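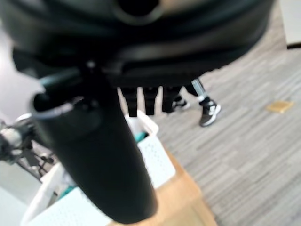
Clurnik laundry basket, white, medium size. Five weeks in, quick write-up before I forget what I wanted to say.

Bought to replace a wicker thing that snagged every jumper I own. Ordered on a Sunday, came in a box far too big for it. No assembly, no lid, no instructions. Fine by me.

Good bits first. Light. Wipes clean with a damp cloth. Holes all over so nothing goes musty if you forget it overnight, and I do forget it. Takes a full wash from our machine (the Erkadine, the small one) if you push down a bit. Towels, no. Two bath towels and it's basically full.

Handles are the weak point. Edges are sharp-ish underneath where the plastic was trimmed, so I went round mine with a nail file. Took 5 minutes, should not have had to.

I do most of the sorting in the bedroom now, everything tipped out on the white duvet and folded from there.
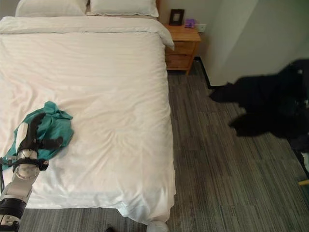
The bed is the right height for it and my back complains less than it did at the kitchen table. Basket sits on the duvet quite happily when it's empty, tips over if you only load one side. A slightly wider base would of sorted that.

Compared with the Casado one my sister has: hers is deeper and the handles are nicer, but it's solid sided and cost nearly 3 times as much. The Flasley fold-flat version I sent back. Hinges popped out on the stairs, socks everywhere.

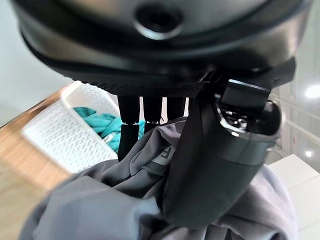

Snagging was my big worry after the wicker. So far no pulls on anything, and I've not been careful. Soft grey stuff with a little white label sewn in is exactly the sort of thing the old basket used to grab, usually by the label. The rows of small openings in the plastic sides don't seem to catch on anything. Buttons OK too. Bra hooks do get stuck now and then, use a net bag.

Colour has stayed white up to now, will udpate if it yellows.

Four stars. Would be five with proper handles.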